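Nights on Medic 2

The kettle at the Pusdale station takes forever. I learned this at 3 a.m. on my first night riding along with the ambulance crew, standing in my socks on a cold kitchen floor while Ladan Fallahi told me to quit watching it and go lie down. "You'll want the sleep," she said. I did not lie down. I had coffee, then the tones dropped, and I went out to the rig with half of it down my sweatshirt.

I'd wanted to write about a small-town ambulance service for ages, mostly because I live in one of the places they cover and had no idea how any of it worked. Pusdale has 986 people. Tamayo, up the valley, has 600 (more in the summer, when the lake cabins fill up). Between them they share a contract with Greltik, a private company that staffs the ambulances, runs the training and sends the bills, so that neither town has to. The engines and the building still belong to Pusdale. The medics wear Greltik patches and sleep under the same roof as the firefighters, and if you didn't look at the shoulders you'd never know who worked for whom.

I asked Ladan if that ever gets weird. She's been a paramedic for most of her adult life and has the kind of calm that makes you lower your own voice. "It gets weird over the parking," she said. "The rest is fine."

Waiting, mostly

If you've watched the TV shows you'll be let down by the pace. My first shift had two calls. One was a man in Tamayo with chest pain who apologized the whole way to the hospital for getting us up. The other was a fall in a bathroom, a woman who was bruised and furious and wanted her own slippers, the blue ones, and wouldn't budge until we found them. Ladan found them. They were behind the dryer, and she put them on the woman's feet herself before anybody touched the stretcher.

The rest was checking things. Every bag gets opened at the start of a shift, every drawer in the rig, every expiration date. There's a monitor test, an oxygen check, a narcotics count with two signatures. I held the clipboard, and I was slow at it! I kept stopping to ask what stuff was for, and the answers were so good I'd forget to tick the box.

Then there's the driving. From the station to the far end of the lake road is a long haul on a dark night with deer everywhere, and the hospital is in the other direction. I had never once thought about that when I picked my house. I think about it now.

Food comes up constantly, too. Crews eat when they can, and they eat fast, and everybody has opinions about what holds up in a cold cab at four in the morning. I'm a snacker by nature (chips, noodles, anything in a crinkly wrapper), so I fit right in on that front, if on no other. 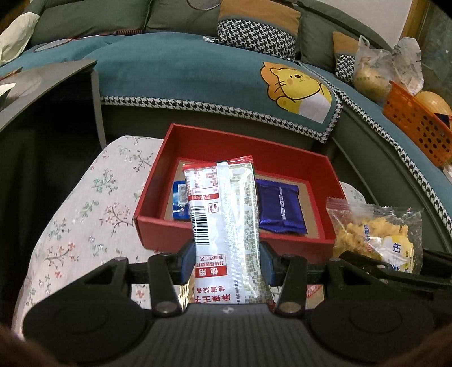

Who pays for it

I'd sort of assumed my taxes covered the whole thing. They cover part. Each town pays Greltik a yearly fee to keep a crew on duty, and the company bills insurance for the rides. When a patient has no insurance, or the plan decides the trip wasn't necessary, somebody has to have a conversation. A neighbor of mine got a bill for 2000 dollars after a ride last winter and nearly had a second episode opening it. She called the office, they set her up on a plan, and she says they were decent about it, but she's still mad, and I don't blame her.

What I hadn't understood is that a quiet night costs almost as much as a busy one. You're paying for people to be awake, or near enough, with a full truck and a warm engine. It's hard to put that on a ballot and make it sound exciting. The contract comes up for renewal in March, and I've heard grumbling at the diner already.

A tablet called Prira

The other thing people grumble about is Prira, the charting software the crews started using last year. Every call gets a report, and the report used to be paper. Now it's a tablet with a lot of drop-down menus. Ladan types with two fingers and talks to it under her breath. She does like that the ER can see her notes before the stretcher comes through the doors. She does not like that it logs her out on bumpy roads, and all our roads are bumpy.

I sat with her while she finished the slippers call. She put in the vitals, the times, the meds list from the fridge door. Then she scrolled down to the free text part and typed that the patient was wearing her own footwear, and hit send, and went to see about the kettle.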